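A long walk over a lot of concrete

10/21/21

I finally got back to the big plaza at Drirnham, and I love it even more than I did in July! My friend Adjoa Agbenyega worked near there for years and always told me it was the best place in town for a good long think. She's right. I had a coffee from Ruchti in one hand and no plan at all. 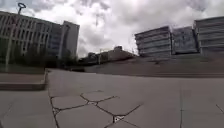 I've been reading up on paving lately (yes, really), and I'm now the kind of person who slows down for an expansion joint. Adjoa says the walk from the Brusitz stop to the far end is more than 200 steps. I lost track at 31, so I'll take her word for it.
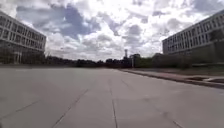

Big open places like this get called bleak, and I just don't see it. I grew up on a street where you had to lean out the window to check the weather, so all that space overhead feels like a treat. And what clouds, great heaps of white and gray with bits of blue showing through! I could have stood there all afternoon. There's a strip of grass by the reddish-brown sidewalk too, and I'm already thinking picnic.

Next time I want to bring my sketchbook and try the office buildings, all those windows in rows.

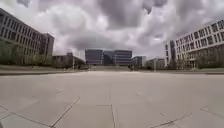

Adjoa wants to come along, and she's promised to bring the ginger cookies from Liker. If you have a favorite plaza, please tell me where it is. I'll travel for a good one!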